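The Kettle Drawer

The advert had said the flat came with everything, and Ilaria Parisi had lived in enough flats to know what that meant. It meant one fork.

The agent from Cuadros met her on the stairs with a folder under his arm. He had the keys on a yellow ribbon and kept swinging them.

"Fully equipped," he said, before she'd got her coat off. "The last tenant left the lot. You won't need to buy a teaspoon."

"Why did they leave the lot?"

"Went abroad."

"Where?"

He looked in the folder as though it might be written there. "Abroad," he said.

She went round the kitchen opening doors. There were plates, and they matched, which she didn't like. Matching plates meant somebody had been to a shop in a hurry. The saucepans had lids. The oven had the name Endura on it in silver letters and a knob that went up to 300, and when she turned the knob it came off in her hand. She gave it to the agent. He put it in his pocket, thought better of it, and pushed it back on.

"That's a quality oven," he said.

"Is it?"

"It's an Endura."

She had never heard of an Endura. She had a feeling he hadn't either.

In the other room stood a sofa, a standard lamp with a fringe, and a small polished table the colour of strong tea. He patted the table as he passed. Solid, he told her. Ilaria pushed one corner with a finger and it rocked.

"It's the floor," he said.

"Then the floor isn't solid."

He laughed a bit too long at that and wrote something down.

The rent was 329 a month more than she had meant to pay when she started looking, but she had started looking a long time ago, and since then she had seen a basement with a mushroom in it. She asked for an hour on her own. He said people didn't usually do that. She said she usually did. In the end he went off to sit in his car, and she heard the front door go, and then the small noises a flat makes when it thinks it has got rid of you.
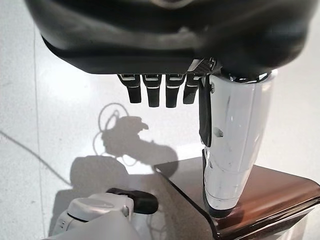

She sat on the sofa and listened. A pipe knocked, stopped, and knocked again. Somebody upstairs was walking from one end of their home to the other in hard shoes, and would presumably be doing it at midnight as well. She took her notebook out and wrote "pipe" and "shoes". Under that she wrote "table", and put a line through it, and then wrote it again.

Her mother used to say you could tell a house by its drawers. Her mother had also bought a house with no damp course from a man who sang in the choir, so Ilaria had always taken the advice with some salt. She tried the drawers anyway. Cutlery in the first, plenty of it. Tea towels in the second, ironed. The third stuck, and she had to get down on her knees and work it from side to side.

Inside were 12 kettle leads, each one wound up and fastened with a rubber band. There was no kettle in the drawer and she hadn't seen one in the cupboards. Underneath the leads lay a guarantee card for a Ullen kettle, filled in very carefully in blue ink and never posted. The place for the date said May. It didn't say which May.

She read the card twice. Then she read the back, where the same hand had written: Ask Movus about the wall.

Movus was the removal firm. She knew that much, as she'd had a quote from them herself, and a cheeky one. Which wall, though? She went and stood in front of each of them. They were magnolia. She knocked on the one behind the lamp and it sounded like a wall. She knocked on the one by the window and it sounded like a wall with something to say, but by then she was in a mood to hear things.

The agent was doing a crossword in the car. He wound the window down.

"Well?"

"What's wrong with the wall?"

"Which wall?" he said, and he said it quickly, and his pen had stopped.

"I'll need 8 days," said Ilaria. "And I want to meet the person upstairs, with their shoes off."

"There's a lot of interest in this one."

"I'm sure there is."

She held out the keys. He reached for them, and she found she hadn't quite let go of the ribbon.

"And a kettle," she said. "You told me everything."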